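Stone Surfaces in Small Kitchens: A Talk With the Technical Lead at Holst

Holst has fitted kitchen and bathroom surfaces in Esgate since it took over the old Ulton tile yard. Its technical lead handles site measurement and substrate checks, and asked to be identified by job title only. We spoke in April, shortly after the firm finished a block of 14 apartments.

Most failures, the technical lead said, start below the slab. "People choose the stone first and look at the cabinets last. If the carcass is out of level by more than 2 mm over its length, I want it shimmed before the template is made."

Older buildings bring a second problem. Walls are seldom square, and a deep overhang hides less than owners expect. Holst scribes the back edge when the gap is small and uses an upstand when it is large.
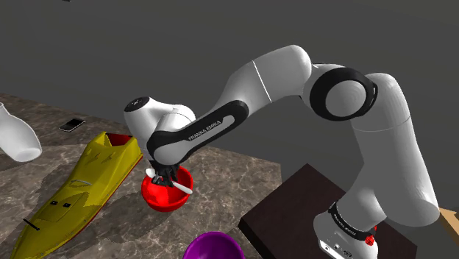
Depth is usually kept at 600 mm, which suits standard base units. "You can go deeper, but then the sink cutout moves and the faucet hole moves with it. Every change goes back to the drawing."

On sealing, the advice was brief. Polished marble takes a penetrating sealer, applied thin and wiped off before it hazes. The technical lead does not promise that it will stop etching. "A sealer slows down stains. Lemon juice will still mark the polish. I put that in writing with every quote."
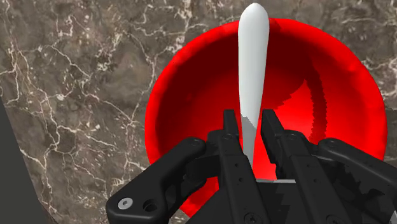
Red bowl on a veined marble countertop.

Joints came up several times. The firm's preferred product is Cusutow, a two-part adhesive tinted on site. The color is matched to the background of the stone and checked in daylight. "Match it to a vein and you will see the joint from the door."

For the Esgate apartments the crew logged 198 separate cuts, including window sills and shower thresholds. Two pieces were remade, both for chipped corners at the sink. The remaining work there is silicone at the wall line, scheduled after the painters leave.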